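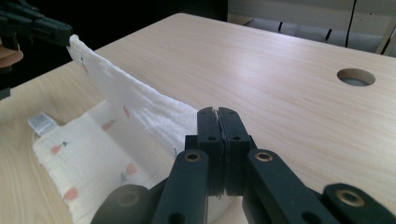 Weder is a set of notes and records on folding baby and kitchen cloths at a table. It covers how each cloth was laid out, which fold was used and what the stack was like at the end. Thin fabrics are harder to record than terry or canvas, as they keep creases from the last fold and don't lie flat at the corners. The white muslin-type cloth with the small pink and green print is a typical one: it is lying on the table in a long folded band, with one corner lifted. In the records a cloth at that point is entered as "band", whichever fold comes next.

Contents

The current release has 511 records in 12 folders, one folder per kind of cloth. Each record has a cloth name, a fabric, a starting state, a fold and an end state. Pictures are kept next to the record they belong to and share its number.

States

flat: opened out, no layer on top of another
band: folded lengthwise into a long strip
packet: folded again across the strip
loose: anything else

If a corner is off the table, add "corner up" after the state. Don't make a new state for it.

Fabric names

Use muslin, terry, linen, canvas, knit or unknown. These 6 are the only values the index accepts. If there is no label on the cloth, go by feel and put a question mark after the name. Prints go in the notes field in plain words. Motifs that could be read two ways (carrots or tulips, for instance) should be entered both ways so that a search finds them.

Changes

Nov 18, 2007: merged the Prieto folder into the main set. Square cloths from Vuvine are now under "square" and no longer have a folder of their own. Creases left by storage are not recorded.

Known problems

Records added in July have the fold and end state columns swapped. The knit folder is short. Corrections go to Majdi Aoun, with the record number in the subject line.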